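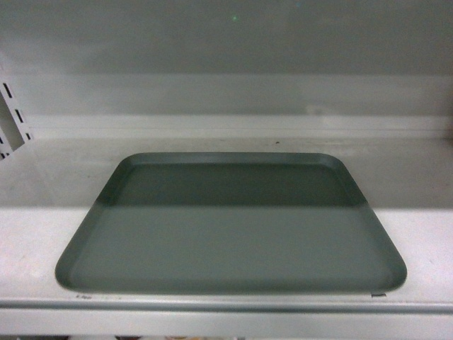 Page last changed: June

The flat stuff is the hard stuff

Ask anyone who works with robot arms what they dread picking up and you might expect to hear about eggs, or wine glasses, or a wet bar of soap. I asked for the better part of a year, and the answer that kept coming back was a tray. An ordinary plastic serving tray, the sort you'd carry toast on. It lies flat, its rim is barely proud of whatever it's sitting on, it is wider than most grippers can open, and if you get it slightly wrong it skates away from you like a curling stone.

So when the test shop at Clidgate offered me two days with a pair of grippers and a tray, I was on the train before I'd looked up where Clidgate was.

The shop is a wonderful place if you like this sort of thing (I do, enormously). It has white shelving, bottled drinks, snacks on hooks, a table and a smooth grey floor, and for someone who has spent years looking at robots on bare lab benches it is a joy. A bench forgives you. A shelf has a lip at the front, a panel at the back and another shelf over your head, and the arm has to fold itself into the gap without swiping the stock.

The two contenders could hardly have been more different in spirit. The Trosden is a plain parallel gripper: two stiff fingers, one motor, a screw drive and very little else. The Hämäläinen has fingers that give. Press one against something and it bends around it, then springs back. On paper the bendy one should walk it. It costs more, it weighs more, and its brochure is beautiful.

Both went on the same Wunditz arm with the same Wunditz controller, and both were driven by hand for the first morning, so that we'd get a feel for them before any software got involved. I was given a turn. I have never concentrated so hard on a piece of tableware.

The trick with a tray, I learned very quickly, is to forget about the tray. You want the rim. One finger goes outside the edge, the other drops just inside, and you close on that thin wall of plastic between them. Come in too low and the outer finger grinds along the shelf. Too high and you pinch nothing but air, or worse, you catch the very top of the lip and it pops out as you lift.
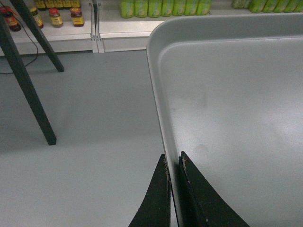 One finger outside the rim, one inside, and a thin grey wall between them.

That narrow gap is where the Trosden won me over. Stiff fingers go where you send them. When I nudged the controls a hair to the left, the tips moved a hair to the left, and I could feel my way down the side of the rim almost as if I were doing it with chopsticks. With the Hämäläinen, the outer finger would touch the shelf, bend, and leave me unsure where its tip had gone. Lovely for a peach. Maddening for a rim.

Then we moved on to bottles and everything turned upside down! The soft fingers closed round a drinks bottle as though they'd been made for it. They didn't care whether I'd lined up properly, and they didn't shove the neighbours about. The Trosden could manage bottles too, but it wanted me square on, and when I wasn't, the bottle twisted in its grip and I got a very sloppy landing on the shelf.

We ran the tray job 200 times over the two days, 100 lifts to each gripper, from shelf and from table. I won't pretend it was a proper trial. The operators were tired by the end, one of them was me, and we swapped the fingertip pads on the Trosden halfway through the first afternoon when the old ones got slippery. But the gap was wide enough to be worth printing. The Trosden lifted the tray cleanly on 70 of its goes. The Hämäläinen managed 9.

Nine! I felt bad for it. The engineer at the controls pointed out that most of its failures were on the shelf, where the finger had no room to bend, and that from the table edge, with a bit of tray hanging over, it would probably have done far better. We didn't have time to find out, and I'd love to go back and try.

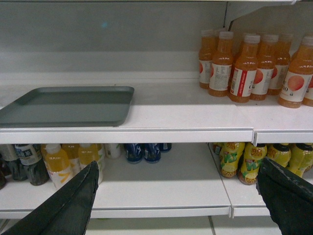
Does a wrist camera make up for not having touch sensors in the fingers?

For a job like this it goes a long way. A camera mounted close to the fingers shows you both tips and the edge you are aiming for, and that covers the approach. Once the fingers have closed it can't tell you how hard they are squeezing, so for anything soft or slippery you would still want some kind of force reading.

I spent a lot of the second day watching the wrist view on a monitor, and I recommend it to anyone who thinks gripping is simple. From down there, everything is huge and close. A shelf lip becomes a cliff. You start noticing tiny things, like how a shadow across the rear of the tray can make its far edge hard to judge, or how a pale tray nearly melts into a pale shelf. The Wunditz controller lets you switch between the wrist and head views with a foot pedal, and I ended up flicking back and forth constantly: head view to line up, wrist view for the last little bit.

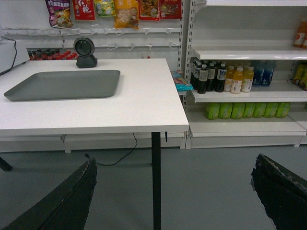
Table, tray and drinks shelves from the wrist camera.

Wear is the other thing worth talking about. Fingertips live a rough life. They drag on metal, bump into uprights and rub along every edge they pick up. Trosden's spare tips bolt on with a single screw and you can change one between runs. The Hämäläinen finger comes off as a whole unit, and its maker says it is good for 2,000 grips, which sounds like plenty until you've watched a busy team get through a morning.

I'd still want both. If I had a shop to look after and only one arm to do it with, I'd put the stiff fingers on for trays, boxes and anything with an edge, and swap to the soft ones for the drinks run. Wunditz sells a quick-change plate that does exactly this. It hadn't arrived when I was there, and the crew at Clidgate have promised to ring me when it does.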